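Vustora Storage Rentals: Frequently Asked Questions

How do I reserve a unit?
Reserve online or at the front desk of either location, Skistomley or Chiriac. You will need a photo ID and a payment card. The first month is due when you sign.

How long do I have to rent for?
The minimum is one month. After that the rental renews every month until you give notice. We ask for 7 days' notice before you move out. If you leave in the middle of a month, the unused days are not refunded.

What sizes are available?
Closet units are the smallest and are rented mostly for papers, seasonal clothes and tools. The largest units have 288 square feet of floor space and will take the contents of a family house. If you are between two sizes, ask the desk to show you both.

When can I get into my unit?
The gate opens at 6 a.m. and closes at 10 p.m. every day. The office is closed on Sunday, but your gate code still works. If your code is refused, check that your payment went through before calling.

Can I put shelves or cabinets in my unit?
Yes, as long as they stand on their own. Do not drill into the walls or fix anything to the door frame. Tall cabinets should go against the back wall with the heaviest things on the bottom shelves. Leave enough room in front for the doors to open all the way.

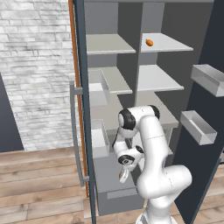 Tall gray shelving cabinet with the right-hand door open.

Do you sell shelving?
The Skistomley office sells Wevar freestanding shelves, flat packed. Each shelf set is rated for 600 pounds, spread evenly. Chiriac does not keep them in stock but can have a set sent over. Assembly is not included.

What am I not allowed to store?
Food, plants, animals, fuel, paint thinner, propane tanks, fireworks and anything stolen or illegal. Drain the gas from lawn mowers before you bring them in. Tires are limited to four per unit.

Is my property insured?
Not by us. You need your own cover, and we ask for proof when you sign. Many renters' and homeowners' policies include stored goods, so check yours first.

What happens if I pay late?
A late fee is added on day 7 and your gate code stops working until the balance is paid. After 33 days the unit is locked and we send a written notice to the address on your account. Please keep that address up to date.

Can someone else use my unit?
Add them to your account at the desk. They will get their own code. We do not give out codes over the phone.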